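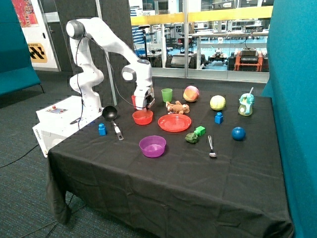
Does a small tabletop arm need its own risk assessment if the manufacturer sells it as collaborative?

The assessment belongs to the application, so it has to cover the arm together with the gripper, the table, the objects and the people who reach in.

I get this question often enough that I wanted one page to point to. What follows is how we do it at Marinho, where I look after the tabletop manipulation work. It draws on the usual documents (ISO 12100 for the method, ISO 10218 for the robot and its integration, ISO/TS 15066 for contact between people and machines), but it doesn't replace them. If you are putting an arm into a plant, go to the standards and to someone who is qualified to sign. Our setting is a lab with a table, and the arm handles household objects and toys.

Scope first. Our assessment opens with a paragraph stating what the arm is for and who is expected near it. The first version said "research use," which told the reader nothing. The current one says the arm picks up, moves and puts down light items from the register on a cloth-covered table, that trained operators place and rearrange the items by hand, and that visitors stay outside the marked area. Every limit later in the document can be traced back to that paragraph. When someone wants to try a thing that falls outside it, the paragraph gets rewritten and the assessment is reopened. Rajitha Haque reviewed the last revision and sent it back twice over the word "light." It now has a mass attached.

The document is 11 pages long. I would be suspicious of a much shorter one, and I wouldn't read a much longer one.

The object register

This is where most of our effort went, and it is the part I see missing when I read other labs' paperwork. The arm gets a data sheet, the gripper gets a data sheet, and the things being gripped get a line saying "various objects." With a power and force limited arm, the object can be the worst part of the contact. A padded link pressing on a hand is one case. The same motion with a fork held in the fingers is a different case, and it has to be assessed as such.

Look at what is on the table in a normal layout for us. A stuffed animal and a tennis-style ball are low concern in nearly any contact I can think of. A fork concentrates force on its tines. A ladle is long for its size, so gripping it far down the handle puts the bowl well outside the volume you get by modeling the gripper alone. A wide, shallow plate has a rim, and a rim coming down on a finger is a pinch between a hard edge and the tabletop. The cloth doesn't change that in any way we are prepared to claim credit for.

We keep the register in Leltar, our inventory tool. It has 134 entries at present. Each entry carries the following:

Name and storage bin.
Mass, measured on our scale.
Longest dimension, and how far the object can extend past the fingers in an allowed grasp.
Edge class: soft, rounded, rim, or point.
Allowed grasps, in words, with a sketch if the words are unclear.
Speed class, which follows from the two fields before it.
Date the item was last inspected, and by whom.

An object that isn't in the register doesn't go on the table. This is the rule that gets the most complaints. Zulmira Mota objected that it takes longer to enter a toy than to buy one, and for the first batch she was right. We cut the form down after that. A new item now takes a few minutes, and similar items can inherit from a parent entry (all solid toy cubes share one, for instance), provided the mass is measured again.

Cups and bowls have an extra line: empty only. Liquids are outside the scope paragraph. A kids' cup with a straw is treated as a cup with a projection, and the straw gets its own edge class.

Speed classes

We have three. Soft and rounded objects run at the normal class. Rim objects run reduced whenever the object is below a set height over the table. Point objects run reduced everywhere, and the planner is required to keep the point directed away from the operator side for the whole path. If it can't find a path that does so, it stops and asks for a new layout.

The class is set by the register entry, and the operator can lower it but can't raise it. An early version let the operator override in both directions. I removed that after reading the logs. The overrides had no ill intent behind them, and almost all were made near the end of a session.

Layout of the table

The rules here are short.

Nothing is placed so that reaching it requires leaning over the arm base or the control box.

Long items such as ladles and forks lie flat. They don't lean on anything, and they don't hang over the table edge.

Standing items go toward the back unless the task calls for something else. A tall cup near the front edge gets knocked to the floor by a sleeve, and then an operator bends down beside a powered arm to get it.

Balls are placed last and removed first. A rolling ball invites a fast grab, and a fast grab into the workspace is the event we most want to prevent. If a ball rolls, let it roll. This sentence is printed on the sheet taped to the cart in our prep room, and it is the only one I have heard quoted back to me.

The cloth must lie flat, with no fold under the arm's reach. Our procedure calls for it to be smoothed by hand with the arm in protective stop. A plain dark cloth is easy on perception, but dark items are harder to find on it for people too, so black and dark green objects get a deliberate visual check before a run. I count the handling of low-contrast items as a safety rule, though Gyula Deák would file it under data quality. It can be both.

Cables

Our cable rule covers the arm and the floor. On the arm, any external cable must have enough slack for the full joint range used in the task, and the loop must not be able to catch an upright object. You check it by jogging each joint to its task limit at reduced speed and watching the loop. Do this again after any change to the gripper. On the floor, a cable that crosses a walking route gets a cover or gets moved. Carpet hides a trip hazard better than a hard floor does, and our audits used to miss it.

The stop

Every operator shows, before each session, that they can reach a stop device without looking for it, from the position they will work in. Note the last part. A button on a control box is reachable from one side of a table and possibly from nowhere else. If the task has the operator standing at the far end, a second device goes there. Margarida Torres does our operator sign-offs and will move the person down the table mid-conversation to see if the hand still finds it.

The stop is tested under motion, with no object in the gripper, at the start of the day. The result is logged. A test that was done and wasn't logged is treated as not done.

What the logs say

Between the previous revision and this one we recorded 258 protective stops. Most were the arm touching the table or an object during descent, which is a perception or calibration matter and is handled as such. We still read each one. The useful category was stops with a hand inside the marked area. There were 5 of these. In every case the operator was straightening an object that had ended up slightly off its mark. There was no injury and no contact above our limits. The fix was procedural: a misplaced object is now recorded as it lies and the run goes on, or the run is aborted. Straightening during motion is no longer a thing an operator may decide to do.

I would like an engineering measure here as well – a scanner or a light curtain along the front edge – and a quote from Senard is sitting in my inbox. The order of measures in ISO 12100 is clear that instructions come last, and I don't regard the current fix as finished.

Review interval

We review at every change of gripper, table, software release or scope, and once a year in any case. The next one is due in December. Simão Prata asked for a blank copy of our register template for his group in Ruststead, and I will post it here once I have taken our bin numbers out of it. Corrections by mail, please, since comments on this blog are still broken.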